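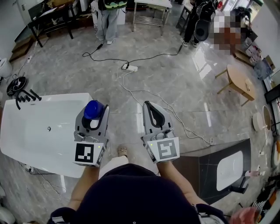
Figure 1. A demonstrator at work with a pair of handheld grippers, Grikville site. The left gripper is closed on a blue cap-shaped object.

4.2 What the demonstrators do all day

The Skanico proposal, as it was put to staff in September, promised that the robots would take over "the dull part" of showroom and housekeeping work. We were interested in where the dull part went. At Grikville a good share of it went into the job shown in Figure 1. A worker holds one gripper in each hand, picks something up, puts it where it belongs, and starts over. The recordings are then used to train the machines. The company calls this teaching. The people who do it mostly called it "doing grips."

We interviewed 22 workers at the two sites, Grikville and Hovcombe, and read 627 shift notes. Three points came up often enough to deserve space here.

The first is that the skill involved is hard to place on any pay scale. Aoife Hanrahan had cleaned and fitted bathrooms for years before she moved to the grippers, and she was blunt about it: "I know how to do this with my hands. Now I have to do it worse, and slower, so that it can be copied." A gripper with two fingers can't feel whether a cap has caught its thread. Workers learned to judge by eye what they used to judge by touch. This took weeks, and the job description in force at the time of our study does not mention it. Mac Giolla, the contractor that supplied the staff, graded the post at the same level as general cleaning.

The second concerns the body. Much of the handling is done bent forward, looking down, with both forearms held out in front. Figure 1 gives a fair idea of the posture. It also shows the kind of floor people work over, with a tub and a sink vanity close by on either side and cables lying across the tiles. Shift notes from Hovcombe complain of sore wrists and stiff necks, and several ask for the cables to be taped down. We found no written answer to these requests. Management told us that the grippers were light and that breaks could be taken at any time. Both statements may be true. Neither says anything about a target of 69 accepted recordings per shift, which in practice decided when people took a break.

The third point is about what counts as work done. A recording could be rejected without a reason being given, and a rejected recording did not go toward the target. Workers had their own theories: too fast, too slow, an elbow in the way. One man at Grikville kept a private list of his rejected grips for 2 shifts and could find no pattern in it. We could not either.

Supporters of the program will say that this stage is temporary, and that the demonstrators will move on to supervising the robots once training is complete. We asked for the number of supervisor posts planned. The reply, dated October 31, 2018, said that staffing would be "reviewed in light of performance." We have treated the promise of better jobs as a promise and left it out of the benefits listed in Section 5.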